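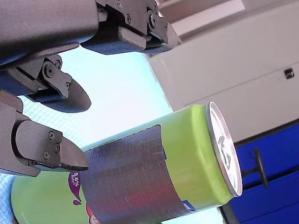
Subject: Re: [manip-share] Budget for a second bench, what would you buy first?
From: Pantelis Petridis
To: manip-share list

On a June evening, Imby wrote:

> Hi all,
> We have a bit of money left to plan with and I'd like to set up a second
> manipulation bench at Brarnstead. My draft list has two arms, one
> three-finger hand, a new table with an aluminum top, and a set of
> machined test objects. The hand is by far the biggest line. My
> department would like the whole thing in one order so that it lands in
> one budget year.
>
> Questions: is one hand enough to start with? Do people really use the
> machined object sets? And what do you keep in reserve for repairs? The
> supplier's quote has nothing in it for spares and I don't want to guess.
>
> Thanks,
> Imby

Hi Imby,

Oh, this is a fun one to be asked! We went through the same thing at Zerklow when we put our two-handed bench together, and I have opinions on nearly every line of your list. I'll go through them in the order I'd spend the money, so skip whatever doesn't apply.

1. Hands before everything

Buy two. I know the price hurts, but if your arms come as a pair and only one has fingers, you'll spend the first months designing experiments around the missing one. We run three-finger hands on both sides and the things you can try open up so quickly (steadying with one hand, regrasping, passing an object across) that I'd happily take a cheaper arm to get there.

If your department won't stretch to both at once, ask the supplier to hold the price on the second hand for 4 months. Ours agreed to that by email, no fuss at all. Get it in writing, and make sure both hands will be the same revision. Balaskas ended up with two revisions and had to keep separate calibration files for left and right, and separate screws too, poor guy.

2. Mounts and wrist adapters

Budget for these separately! They weren't in our first quote either. A bright green bracket looks silly next to a black hand, but you can spot it from across the room when you're checking which way the wrist is turned, and I've become very fond of them. Ask for the drawings of the wrist flange before you order the arms. If the bolt pattern doesn't match you need an adapter plate, and shop time for that took 7 weeks in our case.

3. Work surface

Please cross the aluminum table top off your list, or at least move it to next year. We put interlocking foam tiles over what we had and I wouldn't go back. A fingertip that comes down too low meets foam, and I sleep better. The tiles are cheap, you can swap one when it gets chewed up, and tape sticks to them well enough for marking start positions. We use tan tape crosses. Buy all your tiles in one go and in one color if your cameras care about the background, because the next batch of "light blue" may be a different light blue.

4. Test objects

Machined sets are beautiful and I'd love to own one. For everyday work, though, we use drink cans. Green ones, purple ones, whatever the group has been drinking, with a shallow tray as the target. They're a good size for three fingers, they're shiny enough to keep the vision people humble, and a dented one costs you nothing. When the side of a can gets too slippery or too beaten up, a wide wrap of gray duct tape gives the fingers something to hold. I'd keep taped and plain cans as separate objects in your logs, since they don't grasp the same way at all.

So for year one I'd put this line down to almost zero: cans, tape, a tray or two. Save the machined set for when you need numbers to compare with another lab. 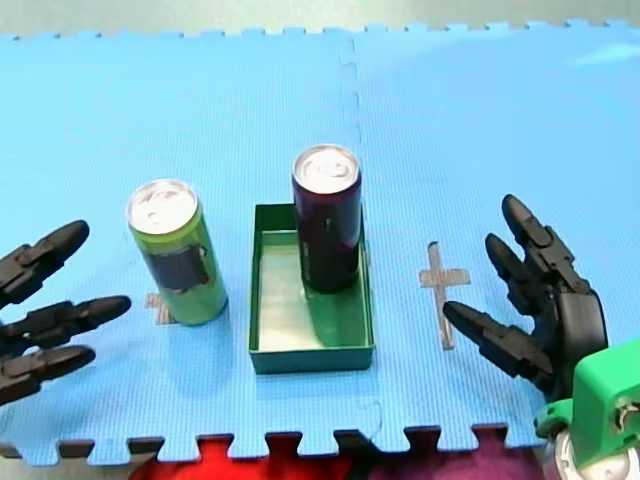 5. Spares and repairs

Our reserve is $800 per hand per year, and it has been enough so far. Fingertip pads are the first thing to go, then the little black screws on the finger links, which have a talent for rolling under cabinets. Order pads and screws together with the hands. The supplier was much more generous with small parts while the big order was still open!

I'd also put in a line for cables. They never look worn until the day a finger stops answering.

6. The one-order question

If the money truly has to go out in one piece, ask whether delivery can be split even when the invoice isn't. Ours could. The arms came first, we had the mounts and mat sorted by the time the hands arrived, and the hands went from the box onto the wrists the same afternoon. Having everything turn up together sounds exciting, but then you're paying for hands that sit on a shelf while you wait for adapter plates.

Send me your draft once you've moved things around and I'll put our old spreadsheet next to it. It has part numbers for the mounts and the pads. If you can get over to Zerklow some afternoon, even better, come and drive the hands for an hour before you sign anything. After 2 p.m. is usually good for us.

Very excited for you,
Pantelis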